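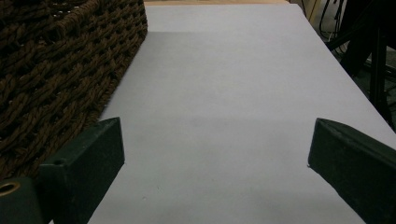
Re: predicting when to stop approaching, from the fingertip view only

I've finished the rerun with the shading augmentation and I'm really pleased with it, so forgive the long message! The approach model now copes with surfaces that have almost nothing on them. That was my big worry after the first round, as the network had so little to hold on to. A view like the one at the top, with the woven basket down the left side and bare pale surface between the two open fingers, gives it one strong straight boundary and a great deal of plain grey. The old model took the soft shadow for an edge in views of that sort and called a stop far too early. The new one mostly leaves the shadow alone and goes by the bottom edge of the basket.

On 24 March 2018 someone at the Grultcombe end wrote:

> I like the idea but I don't see how you can trust the stop signal
> when the shadow moves with the hand. Have you tried simply masking
> the fingers out? We did that for the Peltari drawer set and it
> helped a bit. Also, are the test episodes from the same table as
> the training ones? If so I'd take the result with some salt.
>
> And did you keep the Iwasaki loss or go back to plain regression?

Taking those in order. I did try masking the fingers, and it made things worse for us. The fingers are the one thing that stays put in the wrist view, so the network seems to use them as a ruler, and with them blanked out it lost its sense of how far off the basket was. I'd love to know why your drawers behaved differently. Perhaps the handles give you enough scale without the fingers? 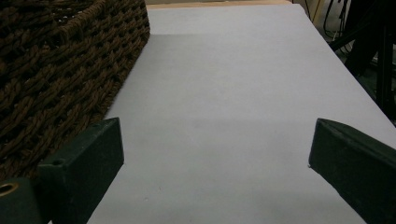 The shadow question is a fair one. What I do now is paint a false shadow over each training frame, a wide blurred band at a random height and darkness, and ask the model for the same answer with and without it. It's a cheap trick and it took an afternoon to write. Training used 1174 episodes and I held back 600 for testing. Early stops on the held-back set went from 14 per cent to 2 per cent, and I ran it again from a fresh seed before I let myself believe it.

You're right about the table, though. Training and test share it, so please read those numbers as "same room, same furniture". I have no idea yet what a patterned cloth or a shiny worktop would do.

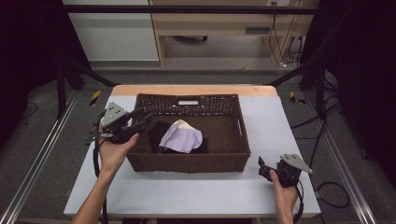 The other thing I'm excited about is the two-handed part. Each hand gets its own stop signal from its own wrist view, with no talking between them, and I had expected to need a shared model that also saw the head view. So far the separate ones do nearly as well on basket work. Where they fall down is cloth: if one hand pulls, the bunched-up bit shifts, and the other hand's estimate is suddenly out of date. I'd like to feed in the head view for those cases alone and see what happens.

As for the loss, I kept the Iwasaki one. Plain regression was fine far away and jittery close up, and close up is the part I care about.

The code is in the Clerkon repository under the approach branch. The shadow painting is a single short file, so it should drop into your drawer training without much fuss. If anyone has wrist views over a busy background, even a small batch, I'd be very glad to run them through and post what comes out, good or bad.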